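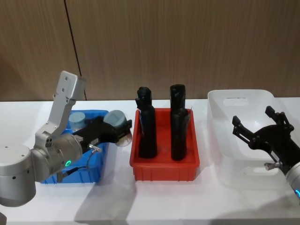
Sat 22 June

Adhesive store, Jullby workshop. Entry covers the shelf-life review of the Vistine casein glue and the second set of lap joints.

Batch 1723 was opened this morning. The powder had caked lightly at the neck of the tub but broke up under a spatula and passed the coarse sieve with no residue. It was mixed with cold water to the usual ratio, left to stand for 20 minutes, and stirred again. The colour was a little yellower than that of batch 2885. The odour was normal. Pot life has not yet been measured and should be entered here by whoever opens the next tub.

Lap joints were made up in spotted gum offcuts, planed the same day, and clamped overnight in the Wurum press. The earlier set, cut from the same board, was left in the clamps over a long weekend and is therefore not a fair comparison. It has been kept on the top rack with its labels attached. Please do not use it for kindling.

Two joints from the earlier set were pulled apart by hand lever. Both failed in the timber near the glue line, with fibre torn out along most of the overlap. One showed a starved patch at the corner where the spreader had skipped.

Storage remains the weak point. The cupboard beside the sink is too humid for opened tubs and they should be moved to the dry room before July. Lids are to be taped and the date of opening written on the tub itself, as the paper tags come off. 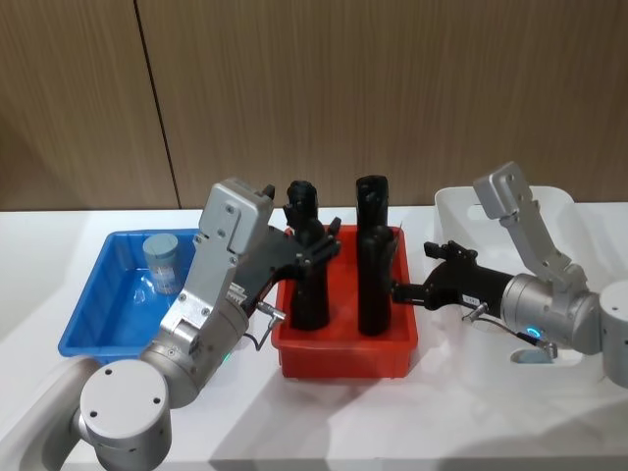

Nørgaard replied in the margin that the dry room is already full of veneer, and that a sealed drum with fresh desiccant would do the same job at less cost. They also asked that the standing time be extended before any more joints are made, as their own mixes were still grainy when spread.

The drum is accepted as an interim measure. Standing time for the next mix to be 2 lots of 20 minutes with a stir between. Desiccant is on the order sheet. Press platens still need scraping.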